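Evaluation diary, Ruggiero two-arm bench package
Stiltham laboratory services, March
Entry 2

The morning was given to the simulation portion of the trial. The supplier provides this with the package at no added charge for the length of the evaluation, and our agreement requires that it be worked through before the arms are delivered to the Ullton site. Manuela Grasso joined from Ullton at 9:30 and remained until the lunch break.

Installation had been completed the day before and required no help from the supplier. The license key was accepted on the second attempt. The first failure was our own error, as the key had been copied with a trailing space. I have asked that the setup sheet mention this.

The task selected was the one set out in our request: a small bottle is to be picked up and placed in an open storage box, after which the lid is to be closed. It was chosen for its likeness to the sample packing done at Ullton, where staff now load 26 boxes per shift by hand. The supplier's own demonstration task, a stacking exercise, was not used. It has little bearing on our work.
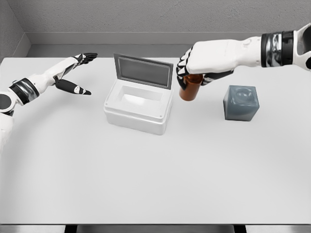 Bench task in simulation: right hand holding the bottle, left hand open near the box.

Control of the hands is better than the sales literature had led us to expect. The grip on the bottle can be set finger by finger or by a single closing value, and Ms. Grasso preferred the single value. She noted that operators at Ullton will not have time to adjust each finger and that the finer setting should be hidden from them by default. I agree and have entered this as a request.

Less satisfactory is the handling of the lid. The manual gives one page to hinged objects, and the page describes a menu that has been renamed in the current release. We found the correct menu after a search of the help files. The lid angle may be typed in directly, but the field accepts values beyond the range of the hinge and gives no warning. A note has been sent to the supplier's support desk. An acknowledgment came back within the hour, though no answer to the question itself had arrived by the close of the day.

The batch function was examined after lunch. It permits up to 1000 runs to be queued with small changes in the starting position of the bottle. We did not queue a full set. The workstation assigned to us is shared with the Humcombe project, which has it booked overnight, and I did not think it proper to leave a long job in place. A request for a separate machine has been submitted.

Pricing was discussed briefly. The simulation license is sold per seat and renewed each year, apart from the service contract on the arms. Ms. Grasso asked whether 2 seats could be moved between Stiltham and Ullton as needed. The written quotation is silent on this point and should be amended before any order is placed.

Outstanding for the next entry: reply on the hinge limits, revised quotation, use of the batch function on the new machine if granted. The grip settings have been saved under the shared project folder, and Ullton has read access.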